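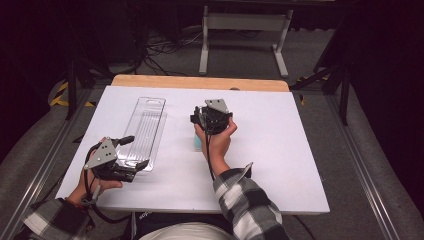 How Long Does a Sourdough Starter Really Need? My Project Report

I picked this topic because I kept killing my starter. Well, I thought I was killing it! Every recipe I read had a different idea of how often to feed the thing and what kind of flour it wanted, and they were all so sure of themselves. So when our food science class had to choose a kitchen question to test at home, mine was easy: does the flour you feed a starter change how fast it rises, and does it change how the bread tastes?

My guess going in was that whole rye would win by a mile. My grandmother swears by it, and I'd read that rye brings along more of the wild yeast and bacteria that live on the outside of the grain (more bran, more bugs, basically). I figured plain white flour would be slow and a little sad.

What I used

I kept it to 2 flours so I wouldn't go crazy. One was an unbleached white bread flour from Hernora, the little grocery near my bus stop, and the other was a stone-ground whole rye from Prusatby, a mill that sells at the Nakpan market on weekends. Both starters came from the same parent jar, which I had been feeding with white flour since July. I split it down the middle, put each half in a straight-sided glass jar, and gave them a full week on their new diets before I wrote down a single number. Tap water, left out overnight. Same shelf, same kitchen, same towel over both.

Every feeding was equal weights of starter, flour and water. I marked the level with a rubber band right after mixing, then checked on the hour until it stopped climbing. This is more boring than it sounds. I got a lot of reading done.

The rise

Rye took off faster, just like I expected. It was already puffing up while the white jar looked like pancake batter, and it hit its top well before the white one did. But then it quit! It got to a decent height, sat there, and sank in the middle. The white starter was slower out of the gate and ended up taller on almost every feeding. I was pretty annoyed about this at first because it messed up my nice simple guess.

From what I read, rye doesn't build the same stretchy gluten that wheat does, so the gas has less to hold it in. It may be making just as many bubbles, or more, and they leak out. Height is a measure of the gas AND the flour holding on to it, and I was treating it like a measure of yeast only. If I had thought about that earlier I would have added something else, maybe weighing the jars to see how much gas was lost. Next time.

There was one cold night when the heat in our building went out and both jars barely moved. I threw out that day's numbers, and I'm saying so in case somebody wonders why there's a gap in my chart.

The bread

For the baking part I made the same loaf with each starter. It called for 500 grams of bread flour and 373 grams of water, which is a weird number, I know. I was trying for a round 375 and stopped pouring early on the first loaf, so I stuck with it on the second to keep things even. Salt, a long rest in the fridge, then into my aunt's old Brillero pot with the lid on.

The rye-fed loaf had a stronger smell and a darker crumb, even with so little rye in it. The white-fed loaf was milder and opened up better along the score. I gave slices to my family without telling them which was which, and they split right down the middle. My little cousin liked whichever one had more butter on it, so I left that vote out.

Stuff I would change

Two loaves is not a lot of bread to base anything on. I'd like to bake each one several times, and I'd like a real thermometer by the jars, because "kitchen shelf" covers a pretty big range of temperatures between breakfast and dinner. I also think my hourly checks were too far apart for the rye. It could have peaked and started dropping between two looks and I would have missed the top.

I'd love to try a half and half mix too - a few people in class asked about it after I presented, and I had no answer for them. The two jars are still going. I feed the rye one when I want bread the same day and the white one when I remember to plan ahead, so mostly I feed the rye one.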